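Clorkmont College
Office and Workspace Organization, Course 2193
Handout 3: Small Containers and the Shared Tabletop
Instructor: Esi Tsikata
Section leader: Dzifa Abubakari

Reading before Thursday: Addo, chapters on sorting and on desk layout. Students who have not yet obtained the reader may consult the copy held at the Nusimdale reading room. It may not be taken out overnight.

1. Scope

The previous handout dealt with shelving and with closed storage. The present one concerns what stays out on the table during working hours: pens, clips, staplers, loose notes, and the cases and baskets that hold them. These items are small and inexpensive, and they account for most of the time lost at a shared desk. In the Trornis exercise, which first-year students completed in September, searching for a pencil case or a stapler was reported more often than searching for any document.

2. Terms used in this course

Open container. A basket, tray or box without a lid. Its contents can be checked from a standing position.

Closed container. A case, pouch or box that must be unzipped, unlatched or lifted open. Its contents are known only to the person who filled it, unless it is labeled.

Nested storage. A closed container kept inside an open one, such as a zippered pencil case in a basket. The basket fixes the location and the case keeps the small pieces together.

Free item. Anything used on the table that has no container. A stapler is the usual case. Free items are permitted, but each must have an assigned position.

3. Baskets placed in pairs

Two baskets of the same type, set end to end, are the standard arrangement for a table used by more than one person. One basket is designated for items in use during the session and the other for items to be returned. The designation must be agreed upon before work begins. Where the two are identical in color and shape, as is common with white plastic baskets, a written label on the short side is recommended.

Perforated walls are preferred to solid ones. They allow a partial view of the contents and do not collect dust in the corners to the same degree. They have one disadvantage: narrow objects such as pencil leads and straightened clips can pass through the openings. Such objects belong in a zippered case first. Handle slots should be left clear so that a basket can be lifted with its contents undisturbed.

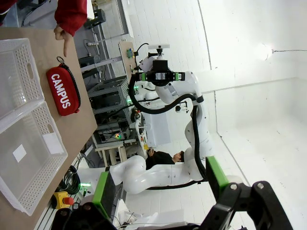
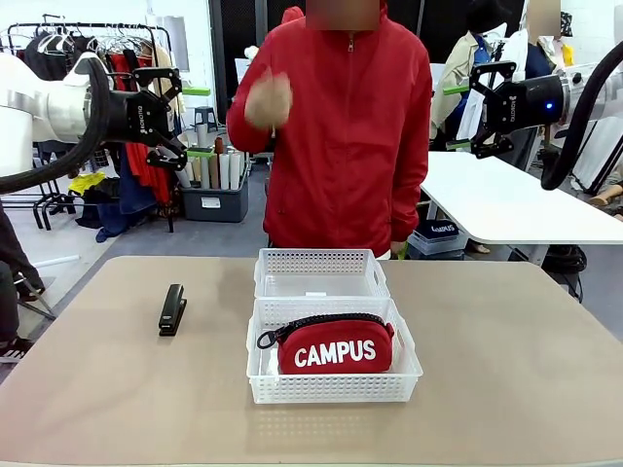

White perforated baskets placed end to end, with a red zippered case marked CAMPUS.

4. Position on the table

A basket should stand far enough from the edge that a sleeve or a bag strap will not catch it. The long side may run parallel to the edge or at a right angle to it, depending on the depth of the table. Students should choose one orientation and keep it for the whole session.

Cases left on the bare table are counted as free items for the purposes of the exercise. A case that has been set down between a basket and the edge of the table is to be recorded as "out," even if it is touching the basket.

5. Loose paper

Small slips of paper tend to gather at the bottom of open containers. At the end of each session every slip is to be read, then either filed or discarded. Slips are not to be moved from one basket to the other. Section leaders have found that a slip moved once is generally moved again the following week.

6. Exercise for section

Students will work in pairs at one table. Each pair will receive two baskets, one zippered case and one free item.

Agree on the purpose of each basket and write it down.
Assign a position to the free item and mark it on the table plan.
Place the case in the correct basket. The second student then names the location aloud before reaching for it.
Exchange places and repeat with the baskets reversed.
Record any hesitation or error in the log.

The written report should not exceed 500 words, including the table plan legend. Reports are submitted to Dzifa Abubakari at the start of the next section. A late report loses one grade step unless an extension was requested beforehand.

7. Questions for discussion

Under what conditions is a single large basket preferable to two smaller ones?
Should the owner of a closed case be required to label its contents on a shared table?
Addo treats the stapler as a fixed item of equipment. Does this hold for a table used by nearly 200 people in a term?

Handout 4 will take up drawers and drawer dividers.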